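Trolleo Tabletop Parts Set: README

Version 3, June

Contents
1. What the set covers
2. Directory layout
3. Object classes
4. Placement on the table
5. Building area
6. Naming and labels
7. Record fields
8. Known problems
9. Questions
10. Changes since version 2
11. Terms of use

1. What the set covers

Trolleo is a catalog of small electrical and mechanical parts and toy building bricks, recorded together on work tables. It holds 104 table layouts and a parts list with 106 entries. Two entries in the parts list (a short cable gland and a spare knob) are kept for compatibility with version 1 and do not occur in any layout.

The parts fall into two groups that rarely share a table in published material. The first group is control hardware: push-button stations, switch units, wall switches, gears in bowls, small cylindrical parts. The second is studded bricks and baseplates. The mix is deliberate. Control hardware has low color variety and high shape variety. Bricks are the reverse. A labeling scheme that works for one group tends to break on the other, and most of the rules below come from places where ours did.

Trolleo replaces two older sets, Vornau (control hardware only) and Meesuk (bricks only). Labels from both were carried over and then revised. Where an old label and a new label disagree, use the new one. The old values are in the legacy column of the parts list.

2. Directory layout

layouts/ one folder per table layout, numbered 001 to 104
parts/ parts list and one text sheet per entry
labels/ label files, one per layout
legacy/ mapping tables for Vornau and Meesuk
notes/ free text, uneven, not proofread

Folder numbers follow the order of entry into the catalog and carry no other meaning. Layouts with similar contents are not always next to each other. Use the group field (section 7) to collect them.

All text files are UTF-8 with Unix line endings. Label files are tab separated. Empty values are written as a single hyphen. A blank field is an error and should be reported with the layout number.

3. Object classes

There are 18 classes. The ones that need explanation are below. The others (cable, screwdriver, tray, tape and so on) mean what they say and are defined in the text sheets.

control_station
A closed box with two or more push buttons, selectors or stop buttons on one face. The controls are listed in order, starting at the end farther from the front edge of the table. Color comes first, type second: "black selector, green button, green button, red button". Do not use the printed function of a button even when it can be read. The same green button is START on one box and UP on another, and mixed labels cannot be compared.

switch_unit
A small housing with one or two push buttons side by side. The difference from control_station is housing shape and button arrangement. Size alone does not decide. If the controls are arranged in a column of three or more, it is a control_station.

wall_switch
A square or rectangular plate of the household type. Front face up and front face down share one label. Orientation goes in the pose field.

estop
A mushroom-head stop button. Used as its own class only when the button is a separate part. A stop button mounted in a box is listed among the controls of that box.

gear
A toothed wheel of any color. Gears in a bowl or tray are labeled one by one, plus the container. Overlapping gears each get a full outline, estimated where hidden.

cylinder
Any short round part with a visible opening or flat end whose use cannot be settled from the outside. In Vornau these were split into sleeve, cap and relay body. Agreement between labelers was poor, and the three were merged.

wrapper
Clear or printed packaging film. Labeled wherever it is visible, including when partly tucked under something else.

sheet
Loose flat paper. Labeled even when another part lies on top. The part on top is labeled separately and the relation is written as on:sheet.

brick
A studded building brick with straight sides. The stud count is given as two numbers joined by x, smaller number first. Unknown counts are written as 0x0.

brick_slope
A brick with at least one sloped side. Stud count as above, top studs only.

baseplate
A thin studded plate that serves as the floor of a build. Stud counts are not given. Too many are covered in use.

4. Placement on the table

Parts positions are given in words in the label files, on a fixed scheme:

Left, middle and right divide the table into three equal strips as seen from the front edge. Front and back divide it in two. The front edge is the long edge nearest the viewer. A part that crosses a dividing line is assigned to the strip that holds the larger part of its outline. Parts that hang over the edge of the table get the extra tag overhang, with the edge named.

Neighbors are listed in clockwise order starting at the back. A neighbor is any part closer than the width of the smaller of the two parts. This rule is crude, and it gives odd results for long thin parts such as cables. Cables have therefore been left out of neighbor lists since version 2.

Mats are treated as part of the table surface and are not neighbors. A part on a mat has the tag on:mat. A part half on a mat does not.

5. Building area

The building area is the mat, the baseplate on it and any strip of mat left exposed. Loose bricks on the exposed strip have the status loose. Bricks attached to the baseplate or to other bricks have the status placed. A brick that is touched by a hand has the status held, whatever it rests on. Held overrides the other two.

Held does not say whether the brick is being picked up or put down. A single layout cannot settle that, and the labels do not try.

Color names for bricks come from a closed list of short names: white, light gray, dark gray, black, red, orange, yellow, lime, green, blue, brown, tan. Lime and green are separate. Light gray and dark gray are separate for bricks but are joined as gray for control hardware, where covers vary too much between makers. When a brick could be either gray, write gray and set the doubt flag to 1.
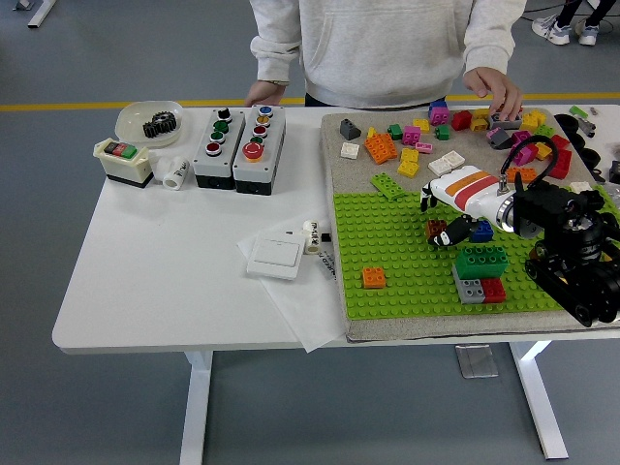

How is a table labeled when control hardware and a building area share it?

Each side keeps its own rules. The stations and switch units are listed by control order, the bricks by color and stud count, and both go into one label file with the group field set to mixed.

6. Naming and labels

Part names are lower case with underscores. Instance numbers are added only when a layout holds more than one part of a class, counting from left to right and then from back to front: control_station_1, control_station_2. Numbers are local to the layout. The same physical box may be control_station_1 in one layout and control_station_2 in the next.

To follow a physical part across layouts, use the part_id field, which points to the parts list. Bricks have no part_id. They are interchangeable, and no attempt was made to tell one from another.

Hands are labeled as hand, with left or right where it can be told. Clothing and jewelry are not labeled.

7. Record fields

layout three-digit layout number
group hardware, bricks or mixed
class one of the 18 class names
name class plus instance number, if any
part_id entry in the parts list, or hyphen
color short color name, or hyphen
controls ordered list, control_station and switch_unit only
studs brick and brick_slope only
position strip and half, such as left back
relation on:sheet, on:mat, in:bowl, under:part, or hyphen
status loose, placed or held, bricks only
pose face up, face down, upright, on side
doubt 0 or 1

The doubt flag applies to the whole record. If only one field is in doubt, name it in the notes file for that layout.

8. Known problems

Translucent parts. Frosted bowls and clear covers have weak outlines against a white table top. Outlines for these are less exact than for opaque parts. A few small translucent pieces have no entry in the parts list and are labeled other.

Overlapping gears. Tooth counts are missing for most gears and should not be derived from the outlines.

Cylinders. Lettering on the side was copied into the notes where legible and left out elsewhere. Absence of a note does not mean absence of lettering.

Brick sizes. Stud counts read at a low angle are unreliable beyond four studs in the long direction. Records from Meesuk were not rechecked on this point.

Control order. In layouts carried over from Vornau, a small number of boxes were listed from the near end. Those found so far have been corrected. If the first control in a list is a mounted stop button, check it.

Wrappers. Version 1 ignored packaging. It was added later, and wrappers smaller than a two-by-two brick may still be missing.

9. Questions

Can layouts be split into training and test portions by number?
It is possible but gives a biased split, as layouts entered close together tend to share parts. Split by part_id for hardware. For bricks any split will do.

Are the stations wired?
Wiring is not recorded. The label covers the outside of the box only.

Why is there no class for finished builds?
A build is a set of placed bricks. Shapes such as wall or house were tried in Meesuk and dropped.

10. Changes since version 2

Merged sleeve, cap and relay body into cylinder.
Added the status held.
Split lime from green.
Moved overhang from relation to position.
Fixed tab errors in the parts list.
Removed the weight field, which was empty in most records.

11. Terms of use

Free for teaching and research. Redistribution of the full set is allowed with this file included and unchanged. Altered label files must be given a different name. Corrections are collected under the Windau project and go into the next version, listed by layout number.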